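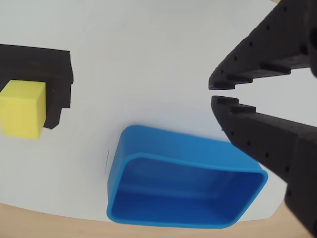
Gramdale Parents List > Play and Learning at Home

From: Tsegereda Teshome
To: the list
Date: 2026-05-23
Subject: Re: too many toys, how do you rotate?

Dear Ruba and all,

Raymonde Ross wrote:
> We have toys in every room and my son plays with none of them.
> I read that I should put most away and change them every
> week. Does this work for anyone? And where do you keep
> the rest? Our apartment in Zolley Street is small.

I have done it since February, so I can tell how it goes in our home. My daughter is three and her brother is six.

Every week was too often for us. She had only started to build something with the foam blocks when I took them away, and she cried for them. Now I change after three weeks, and I leave the blocks out always. Only the puzzles, the animals and the train go in and out.

For keeping, I use plastic bins without lids on the top shelf of the closet. With lids I was too lazy to open them. Pendo Lema wrote here once that she puts a paper with the date on each bin, and I copied this from her. It helps me remember which one is next.

My son did not like it at first. He asked for the train on the second day, and I gave it. I think it is no problem to give a toy back when the child asks by name. My husband thinks it is a problem. We did not agree yet.

One question from me also. Does somebody want a wooden kitchen? It is big, it has all its doors, and one knob is loose. You can pick it up near the Maldonado bakery any evening after six.

Warm greetings,
Tsegereda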